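Talks archive > Soft goods > Speaker notes

Hanging, seams and load: notes on crescent shoulder bags

Reading time: 6 minutes

Speaker: Aranka Balogh. Slides prepared with Tae-yang Hong. These notes follow the slide order. Figures are given only where I intend to read them out.

Opening

Start with the question Shahab Jalali put to the Kustlow display group in April: why do curved bags lose their shape on the rail sooner than square ones? The group had been storing both types the same way, by the strap, for a full season. The square bags recovered after a day lying flat. The crescents did not.

State the scope. We cover unlined and lightly lined fabric shoulder bags with a single strap and a zip closure on the upper curve. Leather is out of scope. So are bags with a rigid base. If there is a question on leather, refer it to Wen-hsiung Tse, who is speaking after the break.

Define terms before going further. "Body" is the curved pouch. "Horn" is either end of the crescent, where strap meets body. "Top arc" is the edge carrying the zip. "Belly" is the lowest part of the curve when the bag is worn. People in retail and people in pattern cutting use "gusset" differently, so avoid the word until the section on panels.

How the load travels

Draw this on the whiteboard. Two horns, one strap, one arc between them.

When an empty crescent hangs from the middle of its strap, both horns take an equal share and the arc closes slightly. When it hangs from a hook set near one horn, that horn takes nearly everything and the body rotates until its centre of mass sits below the hook. The belly then faces sideways. In that position the zip tape is loaded along its length, and it was not cut for that.

Pause here. Most of the room will have a hook at home that does this.

Zip tape is woven to be stable along its length. Body fabric, where it follows a curve, is partly on the bias and will stretch. Join the two and hang the result off one horn: the fabric grows, the tape stays as it was, and the arc begins to ripple. The ripple starts near the upper horn. It is usually blamed on poor sewing. 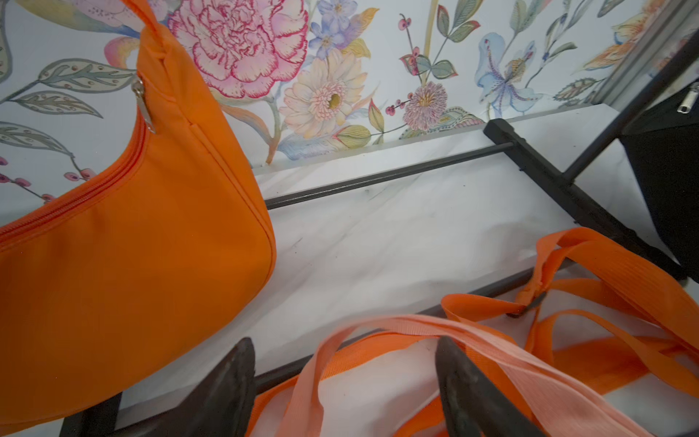
Orange crescent bag with a long zip on the curved edge, hung by its strap beside a marble-patterned shelf.

Leave the slide up for the next two points.

First point, the zip. On a crescent it follows the arc, so the pull has to travel through a changing direction. A small metal pull is easy on the fabric but gives the fingers little to hold. Ask the audience to close a curved zip one-handed and note where the other hand wants to go. It goes to the horn, to hold the arc steady. If the strap is on a hook, the hook does part of that job, and for that reason people tend to close a hanging bag with one hand and a worn bag with two.

Second point, the outer seam. A seam following the contour does two jobs. It joins the panels and it acts as a light frame. If the allowance is trimmed too narrow, the frame effect goes and the bag folds at the belly. If it is left wide and not clipped, the curve puckers. Say that we clip every 6 mm on the tight part of the curve and leave the straighter runs alone.

Smooth fabrics with a slight gloss are less forgiving than matt ones. Any ripple catches the light. Colour matters as well: on a strong single colour such as orange, a pucker reads as a darker line at arm's length. On a print it would be lost.

Background and surface

Short section. Skip it if we are running behind.

Ha-neul Cha raised the matter of backgrounds when we set up the Ruvotness shelves. A plain bag against a floral wallpaper on a pale ground is easy to find, provided the bag is the largest area of one colour. Two plain bags in related colours against the same paper are harder to separate. Her recommendation was one bag per bay where the wall is patterned, and I have kept to it.

Shelf surfaces: a hard, smooth, pale top shows dust but does not snag. Dark metal framing gives a clear edge to line things up against. Check brackets and rod ends for burrs before anything woven goes near them. Run a scrap of stocking along the rod. If it catches, file the spot.

The rail trial

We hung 6 crescents by the centre of the strap and 6 by one horn, all from the same Pruton cutting. Each was lightly stuffed with tissue. They stayed up for 7 weeks. The one-horn group showed rippling on the arc and the centre-hung group did not. The samples were all one fabric and the result should not be stretched to cover others.

Expected question: does stuffing help? Some. Tissue holds the belly out and slows folding. It does nothing for the arc. Overfilling makes matters worse by forcing the zip open against its own curve.

Expected question: zip open or closed? Closed for hanging. Open by a hand's width for flat storage, so the tape can relax.

Panels and gussets

Two-panel crescents have no gusset. The volume comes from darts or from the stretch of the fabric. Three-panel crescents have a strip between front and back, widest at the belly and tapering to each horn. The strip carries load well but adds a second contour seam, and both seams must be eased evenly. Pass round the Koo sample here, turned inside out, and ask for it back before the break.

Recommendations slide

Read these as written.

Hang by the centre of the strap, over a broad peg.
For long storage, lay flat with the belly supported.
Stuff to shape and stop before the zip is under strain.
Clip the seam allowance on tight curves.
Inspect the arc near both horns when stock is rotated.

Handover

Wen-hsiung needs the lectern lowered and the sample table moved to the left. Handouts are at the side door. The clipping template is on the back page and prints at full size only if scaling is turned off.

Related items
Peg widths for fabric straps
Easing curved seams without steam
Leather on the rail: speaker notes, Wen-hsiung Tse
Zip tape shrinkage after laundering
Shelf edges and snag testing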